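Felside Desk Set
White task lamp, black mesh pen cup, square mouse pad
Item 3828
Sold by Murnumitz, home office and study

We have carried a lot of desk accessories over the years, and most of them were fine, and most of them we forgot the minute they sold out. The Felside set is the one the staff keep buying for themselves. Three pieces, black and white, no logos shouting at you, and they suit a kitchen table as well as they suit a proper desk. Ginette Gautier in our buying office put the first order in small to see how it went, and by May we had reordered it twice!

The lamp is the piece people fall for. It has a cone-shaped head and a round base, both white, and the head tilts so you can aim the light across a keyboard or down onto a notebook. I keep mine to the right of the laptop with the head turned back toward the left, and the glare stays off the screen that way.

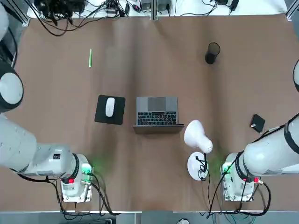 The cord is black and 6 feet long, long enough to get down behind most desks without an extension. The bulb is included and it's a warm white one. If you like a cooler light for drawing or sewing, swap it for any standard small-base LED.

The mouse pad is square, and I'll admit I wasn't sure about that when the samples came in. I had used one of those long rectangular ones for ages (half of it lived under my keyboard doing nothing). A square pad sits right up beside a laptop and leaves you room for a coffee and a notebook on the other side. It's black with a plain top, good with a wireless mouse or a corded one, and it wipes clean with a damp cloth.

Then there's the pen cup. Black mesh, round, open at the top with a thicker band around the rim. It will hold a good handful of pens, a couple of highlighters and a pair of scissors, and the mesh means you can tell when there's a stray paper clip in the bottom. Crumbs and pencil dust shake right out. It's a light thing, so if you load it with long heavy scissors all leaning the same way, it can go over. Put the scissors in first and fill in around them.
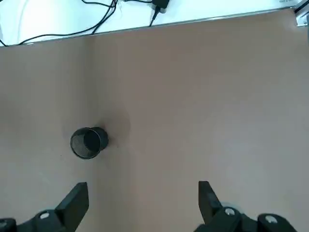

Can I buy the pen cup by itself?
The cup and the mouse pad are both sold singly, and you'll find them under Felside on the desk storage page. The lamp only comes as part of the set.

A word on colors. The set comes in the black and white combination and that's all for now. We have asked Royer, who make it, about a gray lamp and a green one, and I would love the green, but there's no date yet. What I do with mine is let the small stuff bring the color. A bright green highlighter next to all that black and white looks terrific, and so does a stack of sticky notes in any shade you like.
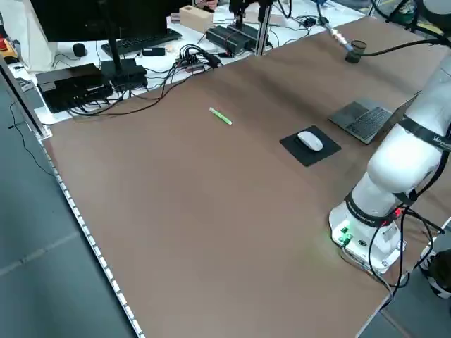

If you work at a table that has to turn back into a dinner table, this is a very easy set to live with. Pens go in the cup, the mouse stays on the pad, you carry the pad like a tray and come back for the lamp. Thitima Rattanakul from our Evby store does this every evening and keeps the lot on one bookshelf.

Customers have been kind about it too. "Bought one for my son's room and ordered a second for me," wrote Colin Bunting. Saranya Poojary would like a longer cord, and we've passed that along.

In the box: lamp with bulb, pen cup, mouse pad. Laptop, mouse and pens not included.
Assembly: none
Price: $95 for the set
Returns: unused, in the original box, at any store or by mail

Page updated Thu 3 April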